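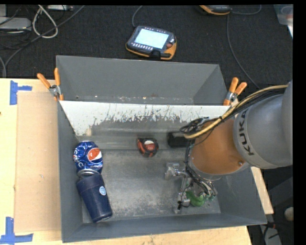

Detcombe Allotment Association
Minutes of the meeting held on October 13, 2019 in the Ambrose Room

Present: 15 members, and a dog who abstained throughout.
Apologies: received from plots 3 and 22. Plot 9 sent no apology but did send marrows.

Minutes of the last meeting
Agreed as accurate, apart from the word "amicable" under Hedges, which was struck out.

Matters arising
The gate padlock has been replaced. Everyone now has a key except the two members who asked for a new padlock in the first place. Secretary to get more cut.

Water
The bottom tap still drips. The quote from Ikent for a new standpipe is £400, including a site visit, which the meeting felt it had already paid for in tea. A second quote to be sought. Until then the bucket stays under the tap, and whoever keeps emptying it over the path is asked to choose a flower bed.

Compost
The shared heap was discussed for longer than it deserved. Cooked food is not to go on it. This includes lasagne. A proposal to put up a sign was carried, as was a proposal to make it larger than the previous sign, which has been composted.

Zurkico seed order
Catalogues handed round. Orders to the secretary by the end of February. Last year's broad beans were described as "hopeful". The discount applies only if we order together, so members are urged to agree on an onion.

Bonfires
Permitted after dusk, with thought for the neighbours' washing. Plot 14 asked what time dusk was. Plot 11 offered to tell him.

Any other business
The wheelbarrow is missing again. It was last seen going uphill with some determination. No questions will be asked if it comes back with its wheel.
Rents to stay as they are for another year. Carried at remarkable speed.

Next meeting in February, same room. Bring a jumper, as the heater takes coins we no longer have.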